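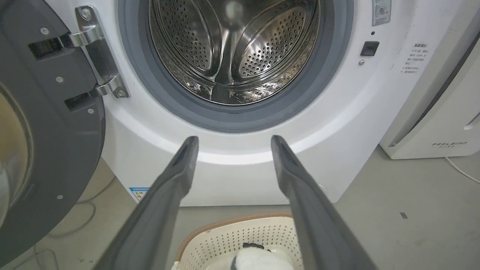

The gripper waiting at an open front-loader, basket between the fingers.

4 min read

The company is Gokatar, the machine is an arm that is supposed to do the laundry, and the technician who looks after it has been told I don't believe a word of it.

"Fine," she says. "I don't believe all of it either."

Gokatar calls the setup Vollus. The sales sheet says it needs very little care. She has a different list. Every morning she checks the two fingers for play, wipes the camera at the wrist, and runs the arm to its home position before anything goes near the drum. If the tips have drifted more than 3 millimeters, she starts the calibration over.

"The rubber gasket is what worries me," she says. "Catch the lip with a fingertip and you've got a washer that leaks. So we stop short of it, look, and then go in."

I ask how often it gets caught anyway. She opens the log, which I had not expected. Out of 400 reaches into the drum since the fingers were last changed, 382 were clean. The rest were stopped by her or by the software. I point out that a person doing laundry does not usually need a stop button.

"No. A person also doesn't need me."

The washer door has to be swung all the way open by hand before a run. A half-open door throws off the approach, she says, and the arm has no good way to tell it's half open. Shiny drums are another headache. The holes and the highlights confuse the depth reading, so she turns down the room lights and sets the exposure again. None of this is on the sales sheet.

Fingers come from a shop in Timmont and take 4 days to arrive. She keeps one spare pair and would like more. Changing them is quick, but the calibration afterward eats most of a morning.

Would she have one at home?

"With somebody coming by to service it? Sure," she says. "Who's paying for that?"

Gokatar says a version needing less upkeep is due in March. She has not seen it.

Questions or corrections: use the contact form | © 2019 Wattanapong | Back to top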